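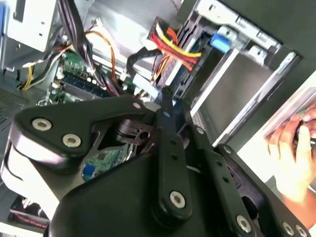
Teltness, August

Progress report: desktop teardown cell, equipment planning stage

You asked whether the money set aside for a second arm should be released this quarter. My short answer is no, or at least not all of it. The longer answer follows.

The work at the bench is still desktop computers with the case open, the motherboard showing and the drives in their cage. That was the job in the original plan and I have kept to it. What the plan played down is the wiring. Red and yellow power leads run to the drive bracket, a bundle of black cables lies over the board, and the gripper has to come in past all that with a person's hand often in the same space. The plan budgeted for an arm that works alone. I can't see where that figure came from and would like to see the workings before we spend against it.

Quotes so far

Fornero has quoted for a second arm, gripper and mount as one package. The price is fair for the hardware. It leaves out guarding, freight and training, and the service plan only covers the first nine months. I have asked twice for the cost after that and been sent the brochure.

Plaken will sell the gripper by itself, with spare finger plates at $400 a set. We have allowed for no spares at all, and I would put five sets in the budget now. Their lead time has already changed once, so I am treating the current one as a guess.

Đỗ is the only supplier that offered a trial before purchase. They want us to pay freight both ways. I think that's worth it.

Where I have doubts

The savings estimate assumes every case is laid out the same way. Donated machines aren't, and we have no say over what comes through the door. It also counts the operator's time as nil — I would strike that line altogether. If the case for a second arm still holds up with those two changes, good, but I haven't been able to make it do so.

What I'm asking for

Release the freight for the Đỗ trial and the money for the finger plates. Hold the rest for three months. I will redo the labour figures with the operator's hours in them and send them with the next report, along with Fornero's service price if they ever give us one.

The bench, lighting and storage lines are unchanged from last time.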